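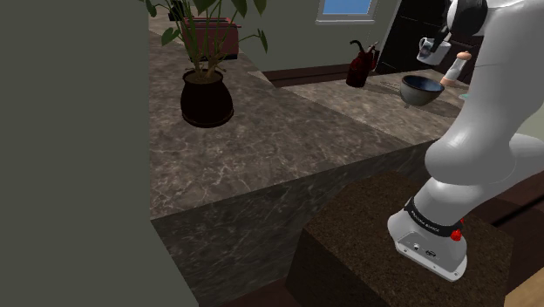

Kitchen cell in the simulator, arm on its pedestal, mug over the bowl.

31 July 2020
Tristurgate bench, simulated kitchen, notes by Dalia Kivi

Long entry today, sorry in advance to whoever has to read it (Normunds, probably, when you're back from Gakville and wondering why all the numbers in the config moved).

I wanted to spend the morning on the grasp on the mug and ended up spending it on the pedestal instead. The arm was mounted in the model with its base frame 30 mm too low. You wouldn't see it by looking, the base seems to sit very nicely on the top of the pedestal, but the collision shape was sunk into the speckled block and the solver was quietly pushing back the whole time. That explains the little shiver in the shoulder that Raimonds Krūmiņa kept complaining about and that I kept blaming on his gains. Raimonds, I owe you a coffee, your gains were fine! I put them back the way you had them.

What I changed, so that it's written down somewhere other than my head:

Base frame raised 30 mm so it meets the top face of the pedestal. The rotation is untouched. I was tempted to square the base up to the counter while I was in there, but all of Povilas's saved poses assume the angle we have, and I didn't feel like redoing them on a hot afternoon.

Collision between the foot plate and the pedestal switched off. They're bolted together as far as we're concerned, and there's no sense in making the solver think about it at every step. The connectors on the foot plate are visual only, no collision there, leave them that way.

Counter collision left on, of course. It's now one box per section, with the lighter section by the arm separate from the big one. Before, there was a single mesh over both and contacts went funny along the diagonal where they meet. If you move the counter, move both boxes. I forgot the second one the first time and the bowl went through the stone and kept going.

Then the mug. With the base fixed I reran the tilt over the bowl, and the first 2 runs were bad in a way I hadn't seen before: the fingers closed on the mug and it crept down through them. It took me far too long to find. Friction on the finger pads had gone back to the default when I reloaded the Ultell scene file, because the pad override lives in the robot file and the scene file gets the last word. Rimantas Jaunzems told me about this in October and I wrote it on a sticky note, and I'm fairly sure the sticky note is at home. So now it's here: after any reload of the scene, check pad friction before you check anything else.

With friction back, the hold was good. I paused it with the mug tilted above the bowl and went around the view a few times to look at clearances. The thing to watch is the peach and white shaker or mill behind the bowl. It's close to where the wrist wants to swing on the way out, and it was already leaning when I paused. I don't know yet if something knocks it or if it's just loaded with a bad pose, I need to step through from the start and see. The red kettle or pitcher is set back from the bowl on the other side and hasn't given us trouble. Same for the plant and the toaster, they're well over on the big counter and I've left them exactly where they were, though the leaves are heavy to render and I may swap them for something simpler if Povilas Kivi wants faster batches. (Yes, dear brother, I know you do.)

Ran the long batch on Raptis over lunch, 372 episodes, and it finished without the solver complaining once. Yesterday's log was full of penetration warnings from start to finish, so I'm taking that as the pedestal fix. I haven't gone through the episodes for dropped mugs, that's for tomorrow. The step time came down a bit too, which I wasn't expecting and won't say no to.

Still to do:
Step through the first part of the approach and watch the mill.
Move the pad friction override into the scene file so this can't bite us again. Rimantas, can you look over my change before I merge it?
Joint 6 gets near its limit at the end of the tilt. Might be better to come in with the wrist turned a little, will try a couple of starting poses.
Tell Normunds that the old calibration file is no good with the new base height. The old one is still in the folder with "old" in the name, please don't load it.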